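Suture practice kits and drawstring bags – what do you keep yours in?
Board: Student Skills and Supplies
2,457 views

garnon_tray
Posted 2025-07-24
I'm trying to get my practice instruments under control before the second year starts. At the moment I have a scalpel handle, scissors, two needle holders and a pile of sutures living in a shoebox. The shoebox has to go. I've been looking at blue bags in different styles and can't decide between a drawstring and a zipper. It has to fit in a backpack next to a laptop, and I'd like to be able to find things without dumping everything on the desk.
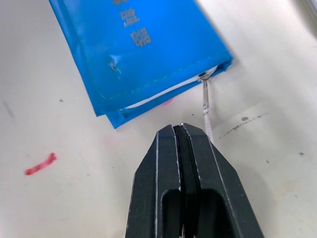
Drawstring bags are cheap and they pack flat, so I started with those. My first one had a raw hole for the cord and it tore in a month. A metal eyelet where the white cord comes out, like the silver one at the corner of this blue bag, is what I'd look for now. The cord on mine was also too thin to hold a knot.

Does anyone use a drawstring for the whole kit, or only for the soft stuff?

sullow77
Reply 1
Only for the soft stuff. Gloves, gauze, the spare skin pad. Instruments slide to the bottom of a drawstring bag and you end up feeling around for a blade handle, and I don't like that even with no blade on it.

Get a zipper pouch for the metal.

hakmont_bench
Reply 2
I disagree with the above. I've carried everything in one drawstring bag for 7 months and it has been fine. Leave the instruments in their plastic and they don't scratch each other or poke through. The problem is people who throw away the wrapping on the first day.

sullow77
Reply 3
The wrapping splits. Mine went at the scissor tips before the first skills check. It's thin plastic and it was made to be opened.

hakmont_bench
Reply 4
Then put a new sleeve on it. I lay mine out on the pad before I pack, so I can see if anything is missing or if a sleeve has gone.

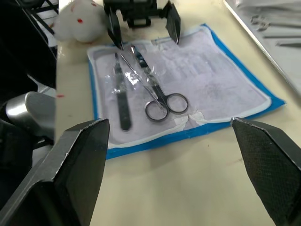

Scalpel handle and scissors on the blue-edged pad, both still in clear plastic.

Takes a minute. After that the pad goes in first, flat against the back, and the instruments go in on top with the tips pointing down.

danladi_er
Reply 5
Tips down is fine in a hard case. In a soft bag I'd want them sideways. Also, a clear front is worth more than either kind of closure. If I can see the scissors I don't have to open the thing at all.

I switched to a zipper pouch with a see-through panel last July and I'm on the same one. Wipe the zipper teeth now and then – lint gets in there and the slider starts to catch.
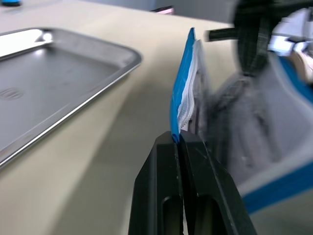

Should the pouch be closed while the instruments are still damp from washing?
Leave it open until they are fully dry, joints included, and then zip it up.

garnon_tray
Reply 6
Thanks. I think I'll go with a zipper pouch for the metal and keep a drawstring for gloves and gauze. I already have the second one, so that's only one thing to buy.

hakmont_bench
Reply 7
Two bags is one more to forget at home. But suit yourself.

sullow77
Reply 8
Put the small one inside the big one. Check the length of your longest needle holder before you order, because the short pouches won't close over it.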